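Ranbridge Institute of Technology
Department of Mechanical and Systems Engineering
Automation and Everyday Work — Course Handout 3
Can Machines Do the Chores Yet?
Prepared by Shagufta Lodhi. Revised 26 Apr 2024.

Purpose of this handout

This handout accompanies the third lecture of the course. It should be read before the seminar, together with the task sheet issued in February. Students are expected to be able to explain why a job that takes a person a few moments may remain difficult for a machine that can weld, sort or stack all day without error.

1. Chores and cycles

A factory cycle has a fixed start and a fixed end. The part arrives in a known place, the tool moves along a known path, and the part leaves. Household work and much small-shop work do not have this form. A kitchen is never laid out the same way twice, and the person who wipes a bench decides as the work goes on where to wipe next and when to stop.

In this course the word "chore" means a task with three features: the starting state varies, the objects are ordinary ones that were not made for machines, and the end is a matter of judgment. Clearing a table is a chore by this definition. So is cleaning up a paint bench at the end of a shift. Driving 900 identical screws is a cycle, even when it is dull.

2. Rigid, soft and liquid

Most progress in handling has been made with rigid objects. A mug keeps its shape when it is lifted, and a good grasp can be planned from its outline. Cloth is harder, because folding changes what the machine has to recognize. Liquids and pastes are harder again. They have no fixed outline, they stick to tools, and they leave part of themselves behind wherever they are moved.

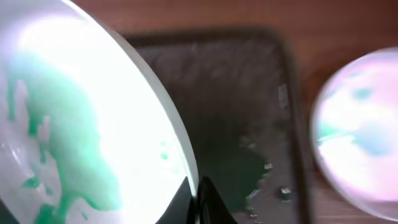
The state of a liquid task must be estimated before any motion can be planned. The machine has to decide where the material is, how much of it matters, and which surface it is resting on. Color is a poor guide when used alone. The green material is pale mint over much of the white dish, while the spill on the dark tray next to it reads as a much deeper green with ragged edges. A detector tuned to the first shade may pass over the second. Strong light adds to the problem: where the dish is washed out to near white, the camera gives little information about the surface, and the bright specks around the spill could be taken for debris or for reflections. Small droplets near a rim raise a further question, namely whether the job is finished while they remain.

3. The Plillthorpe exercise

The seminar will use results from the Plillthorpe bench exercise, directed by Magnus Hepburn. The exercise covered 1244 attempts at simple bench chores, of which 200 involved a liquid or a paste. Attempts were scored by two readers, Aurelia Hodoroagă and Ilídio Valente, working separately. They agreed readily on dropped objects and missed grasps. They disagreed most often on whether a surface was clean.

This disagreement should be kept in mind when reading published success rates. A rate depends on the rule used to score it, and for wiping, pouring and scraping the rule is seldom stated in full. Students should look for it before they compare one system with another.

4. Present position

The view taken in this course is a cautious one. Machines can perform a number of chores under supervision, in prepared rooms, with familiar objects. Performance falls when the lighting changes, when the material spreads, or when an early mistake alters the rest of the task. Recovery is the weak point. A person who spills something treats the spill as part of the job — a machine may continue with its original plan unless it has been designed to notice the change.

Preparation for the seminar

Select one chore from your own home or workplace and write a one-page account of it. State what may vary at the start, what may go wrong in the middle, and what test you would use for completion. The test should be one that a second reader could apply without asking you for advice.

Groups assigned to the Antal case should also read the notes by Ruaridh Paterson on tool cleaning. Copies are held at the Clundbridge reading room and may not be removed from it. Written accounts are to be handed in at the start of the seminar.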